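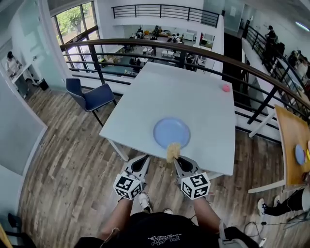
Hand-held gripper at the plate rim, table by the railing.

Print this page | E-mail this page

Good Practice at the Table: Gallery

The Grurden site keeps a short set of house rules for hand-held gripper work, drawn up with Wusness in July. They cover the table, the grip and the floor.

Table: only the items for the task stay on top. The plate goes near the operator, and anything not being handled goes well away from it — a far corner is fine.

Grip: take soft items by the fingertips. Keep sleeves and hands off the marker cubes. A session is 34 grasps, then a break of 5 minutes.

Floor: closed shoes at all times. Coil cables and move them out of the walkway before starting. Nothing goes on the handrail, as people work on the level below.

Print this page | E-mail this page

Comments (2)

vlcek_fan: We use the Vlček checklist and it says nothing about railings. Adding that on Monday.

Tess: Does the break rule apply to shared tables too? Grernusent lets two operators alternate.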